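Home | Set-up | Recording | Training | Troubleshooting

4. Recording demonstrations with the hand-held grippers

The Fusevitz method trains a two-arm policy from demonstrations made by hand. Our November result used 3,163 demonstrations. A new task needs at least 1,000.

Before you start

1. Check that each gripper has its marker cube fitted near the handle. The tracking software takes the gripper pose from the square markers.

2. Put on the head camera and start the Akano recorder. Wait for both grippers to show as tracked.

3. Set out the objects for the task. Change their positions between demonstrations, and change which way the cups and containers face.

Note: Clean the markers with a dry cloth. Solvent lifts the print.

Recording a demonstration

4. Hold both grippers over the table, side by side, with a gap between them. Keep the marker cubes in view of the head camera.

5. Close the fingers of one gripper on the first object. For an upright cup, come in from the side and pause before lifting.

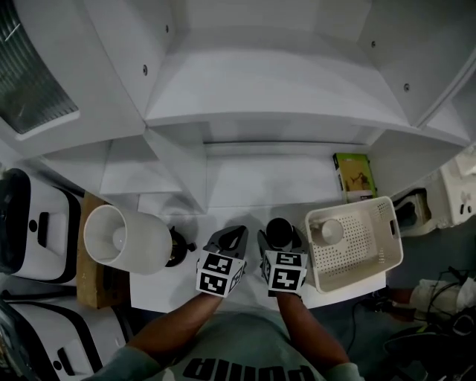 6. Move the object to its goal at an even speed. Stop and discard the take if a cube is hidden for more than 8 frames in a row.

7. Open the fingers, bring both grippers back to the start position and end the take.

Caution: Keep your bare fingers away from the gripper tips while they close.

Checking the takes

8. Replay every take before you export it. Ebere Ojo's notes on labeling failed grasps are in the Ponce folder.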